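Working Rules for a Five-Fingered Hand Near Soft Furniture
Student project report, Mernmont Technical College
Thursday, November 18, 2021
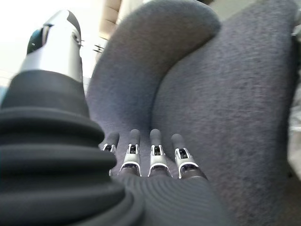 The project started in August, when our supervisor asked us to write the safety and handling rules for the robotic hand in the Perkton lab. Until then, people who used the hand learned from whoever had used it before them. Some groups checked the wrist bolts at the start of a session and some did not. Two groups used different words for the same stop command. We were asked to produce one set of rules short enough to be read before each session, and to test it on real work.

1. Scope

The rules cover tasks where the hand works on or near upholstered seats and cushions. This is the work the Kwofie project needs, since its aim is to have a robot search for small items in a living room and tidy what it finds. Hard surfaces such as tables and counters are covered by the older lab sheet and we did not change it. Work where a person sits in the chair during motion is not allowed under our rules at all. Our supervisor wanted that written on the first page, so it is rule 1.

2. What we read first

We went through the general ideas in ISO 10218 and ISO/TS 15066, which deal with industrial robots and with people and robots sharing a work area. Both are written with workplaces in mind. They helped us with the order of thinking: list the hazards, judge each one, lower the risk by design if possible, and only then rely on warnings and training. They did not tell us what to do about fabric. For that we used our own trials and the logbook kept by earlier groups.

3. Hazards

The first hazard is pinching. A hand with a thumb and four fingers has many places where a person's finger could be caught, and the joints are the worst of them. The thumb's rubber boot covers its lower part, but the silver finger joints have small openings that are not covered. Our rule is that nobody touches the hand while the motors are powered, including to free caught cloth.

The second hazard is snagging. Loose weave can catch on an edge of a joint. If the arm then pulls back at normal speed, the fabric can tear or the finger can be overloaded. A snag also tempts people to reach in.

The third is pushing too far into a seat crease. A cushion gives way slowly, so the force builds up less sharply than it does on a table. The operator may not notice how deep the fingers have gone. There may also be something in the crease, such as a pen or a pin.

The fourth is poor visibility. The wrist camera sees the thumb and fingers well, but the hand itself hides a good part of whatever is under the palm. An operator who looks only at the wrist view can miss a person coming in from the side.

4. The rules

We began with a longer draft and cut it to 13 rules. The ones that changed most during testing were these.

Rule 4. Run a hand over the seat before power-on. Remove pins, coins and loose threads.

Rule 5. Stop above the fabric and hold there before first contact. The operator says "contact" out loud and waits for the spotter to answer.

Rule 7. Approach a crease with the fingers side by side and the thumb clear. Do not close the thumb until the fingertips are out of the crease.

Rule 9. If cloth catches, press stop. Cut power, wait for the status light to go out, and free the cloth by hand.

Rule 12. Two people at every session. The spotter watches the room and does not look at the screen.

5. Testing

We ran 100 approaches to a seat using the Wuten control program, split over 7 sessions. For each one the spotter marked on a sheet whether the rules had been followed. Rule 5 was the one most often broken. Operators paused but forgot to speak, mostly late in a session. We tried a printed card beside the stop button, and the missed calls went down after that, although we did not run enough sessions with the card to say how much of the change was due to it.

There were 2 snags. In both, the operator pressed stop straight away. In one of them the spotter reached toward the hand before the power was off. We counted this as a serious breach and rewrote rule 9, which had said only "free the cloth safely."

6. Limits

All the testing was done by members of our own group, who knew the rules because we wrote them. Someone new to the lab would probably make other mistakes. We did not measure contact force, and the speed limit in rule 6 was carried over from the older sheet. We would like the next group to check it with a force gauge on at least one firm seat and one soft one.

The rules are posted next to the stop button in the Perkton lab. Changes should be written on the back of the sheet with the date and copied into the logbook the same day.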